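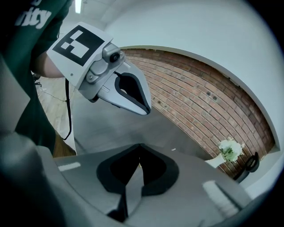 4.2 가장자리의 경제

탁자의 넓이에 관한 논의는 대체로 상판의 가로와 세로를 곱하는 데서 시작해 거기서 끝난다. 가구 회사의 안내 책자도 그렇고, 본 연구의 초고도 부끄럽지만 그랬다. 그런데 방을 쓰는 사람이 실제로 신경 쓰는 곳은 가운데보다 가장자리 쪽이다. 팔이 들어오는 곳도, 무언가 떨어지는 곳도, 선이 내려가는 곳도 가장자리다. 그림 1의 가느다란 검은 케이블은 왼쪽에서 휘어 탁자 가장자리를 지나 내려가는데, 짙은 녹색 티셔츠를 입은 사람의 맨 팔뚝도 같은 작업 면을 향해 뻗어 있다. 팔과 선이 한 탁자에서 만나는 이런 배치를 우리는 '변의 점유'라고 불렀다. 심사위원 한 분은 이 용어가 꼭 필요하냐고 물으셨다. 꼭 필요하지는 않으나 이미 표 제목에 들어가 버렸다.

Perka 조사에서 우리는 18개 방의 탁자를 대상으로 변의 점유를 기록하였다. 방의 용도는 공방, 서재, 회의실, 그리고 사용자 스스로도 용도를 정하지 못한 방으로 나뉜다. 마지막 유형의 자료가 가장 풍부했다. 조사원은 방마다 20분씩 머물며 상판 위의 물건을 세 등급으로 적었다. 일에 쓰이는 것은 '작업물', 일과 상관없이 놓인 것은 '장식물', 어느 쪽인지 사용자가 대답을 망설인 것은 '보류물'이다. 설계 단계에서 보류물은 예외 처리용으로 마련한 칸이었다. 조사가 끝났을 때 이 칸이 가장 먼저 찼고, 조사표의 여백까지 번졌다.

장식물은 모서리로 간다. 선행 연구인 Vigfúsdóttir 모형은 이를 '밀려남'으로 설명한다. 작업이 가운데를 차지할수록 꽃병과 액자는 조금씩 바깥으로 옮겨지고, 더 갈 데가 없는 지점에서 멈춘다는 것이다. 이 모형은 우아하지만 한 가지를 설명하지 못한다. 꽃병을 아예 다른 데로 치우면 될 일인데 왜 그러지 않는가? 면담에서 이 질문을 던지자 사용자들은 하나같이 조사원을 이상하게 쳐다보았다. 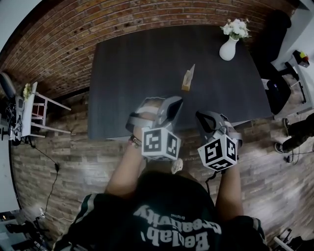
표정인
Onum 실내생활연구실 책임연구원
수정 원고 제출 2022년 3월 3일

그림 2의 방은 이 현상을 교과서에 실어도 될 만큼 충실히 따른다. 흰 꽃이 꽂힌 흰 도자기 꽃병은 짙은 회색 탁자의 먼 쪽 오른편 모서리 가까이에 서 있고, 상판의 가운데쯤은 황갈색의 작은 직육면체가 차지하고 있다. 본 분류에서 꽃병은 이견 없이 장식물이 되었다. 직육면체는 토론 끝에 작업물로 적었으나, 공동 조사원의 표에는 아직 보류물로 남아 있다. 두 표의 불일치는 부록에 그대로 실었다.

탁자 밖의 사정도 함께 볼 필요가 있다. 같은 방 왼쪽에는 흰 나무 의자와 작은 흰색 보조 탁자가 나란히 있고, 보조 탁자에는 연두와 노랑이 섞인 꽃 화분이 올라가 있다. 큰 탁자에 꽃, 작은 탁자에도 꽃이다. 이 경우 작은 탁자는 가운데와 모서리의 구별이 거의 무의미할 만큼 좁으므로 밀려남 모형을 적용하기 어렵다. 우리는 잠정적으로 보조 탁자를 '큰 탁자의 떨어져 나간 모서리'로 간주했다. 이렇게 두면 계산이 훨씬 편해진다. 학문적으로 떳떳한지는 별개의 문제이며, 5장의 한계 절에서 짧게 다루고 빨리 넘어간다.

바닥의 선은 더 고약하다. 작은 흰색 멀티탭 쪽으로 검은 케이블이 바닥을 길게 구불거리며 가고, 화면 받침대 아래에도 검은 선이 한 뭉치 엉켜 있다. 회색과 갈색이 섞인 낡은 마루판에 적갈색 벽돌 벽까지 갖춘 방이라면 누군가 분위기에 공을 들였다고 보아도 무리가 없을 텐데, 선은 분위기를 존중하지 않는다. 조사표 초안에는 선을 적을 칸이 없었다. 실내 도면에도 대개 없다. 도면에서 콘센트는 벽에 찍힌 점이고 탁자는 방에 놓인 사각형이며, 둘 사이의 거리는 독자가 알아서 상상하게 되어 있다. 개정 조사표에는 2개 항목을 추가했다. 선이 탁자의 어느 변에서 내려가는가, 그리고 바닥에서 사람이 다니는 길과 겹치는가.

개정 조사표는 8월에 Skurnel의 공용 작업실에서 먼저 시험하였다. 첫 항목의 응답률은 80%로 양호했다. 둘째 항목은 사정이 달랐는데, 응답자 다수가 사람이 다니는 길이 어디인지부터 합의하지 못했다. 한 작업실에서는 논의가 길어져 책장의 위치 문제로 옮겨 갔고, 조사원이 돌아온 뒤에도 계속되었다고 한다. 해당 응답은 결측으로 처리하였다.

이상의 기록에서 상판의 면적과 변의 점유 사이에 뚜렷한 관계는 보이지 않았다. 큰 탁자를 들이면 가장자리에도 여유가 생기리라는 기대는 사용자들 사이에 널리 퍼져 있었고, 연구진도 조사 전에 연구실 탁자를 더 큰 것으로 바꾼 바 있다. 새 탁자의 모서리에는 현재 화분과 스테이플러, 그리고 이 논문의 이전 원고가 놓여 있다. 세 번째 것은 보류물로 분류하였다.

4.3 모서리 물건의 이동 주기

이동 주기는 물건이 마지막으로 옮겨진 시점을 사용자에게 묻는 방식으로 추정하였다. 꽃병의 경우 물을 가는 일이 이동을 강제하므로 기억이 비교적 또렷했다. 액자와 탁상시계에 대해서는 '원래 거기 있었다'는 답이 우세했으며, 이 답을 수치로 옮기는 방법은 아래에서 따로 논한다.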